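Washing up before the dishwasher, yes or no?
Home Kitchen forum > Cleaning and Chores

skadcombe_mum
10/19/19
Settle something for our house please. We finally got a dishwasher (second-hand Pruitt, came with the place in Drumineck) and my other half rinses every single plate under the hot tap before it goes in. I reckon that's washing up twice. We're on tank water and I've been cranky about it for 2 weeks. Who's right?

tealeaf90
You are. Scrape, don't rinse. I've had mine for years and the only things that ever come out dirty are porridge bowls, and they'd come out dirty from a car wash.

gumboot_gary
Disagree. Our filter clogged in November and the bloke charged me 90 dollars to pull out a wad of rice. I rinse everything now and I'll keep rinsing.

tealeaf90
Gary, that's rice you didn't scrape! Clean the filter once a fortnight and you'll never see him again.

pernevari_potter
Bit of a side track, but I don't put my favourite pieces in at all, rinsed or not. They get done by hand in the sink, last thing at night, with the radio on.

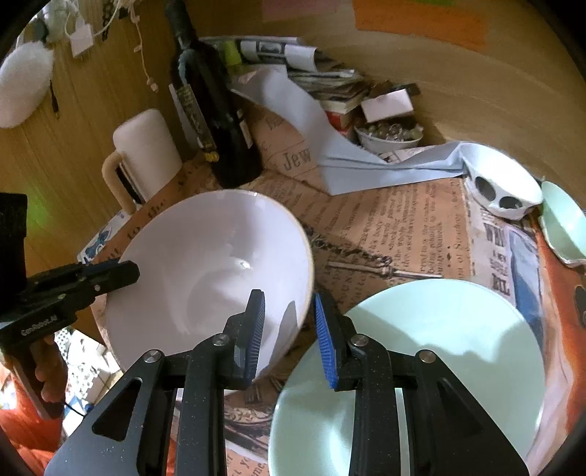 My rule is that anything with a glaze I'm fond of stays out of the machine. I lost the shine on a whole set of mugs that way (my own fault, I was using the cheap powder and far too much of it) and I still get annoyed looking at them. So a deep white bowl with a thin tan rim like that one gets a soft cloth and a squirt of detergent, and the pale green plate too. Everyday stuff can take its chances — it goes in scraped and I don't give it another thought.

gumboot_gary
You'd use more water doing it by hand than I do rinsing, surely?

pernevari_potter
Not if you put the plug in, mate. I do glasses first, then bowls, then pans, all in the one sinkful.

drumineck_dave
We're on tanks as well and I'm with the scrapers. If it's really caked on, soak it in the leftover washing-up water for a bit. No need to run the tap.

skadcombe_mum
Thanks all! Showed him the thread and he says Gary is the only one talking sense, so no peace yet. He's agreed to scrape for 3 weeks as a trial, as long as I'm the one who cleans the filter. Where is the filter on a Pruitt?

tealeaf90
Ours is under the bottom spray arm. Twist it and lift it out, and wear gloves the first time.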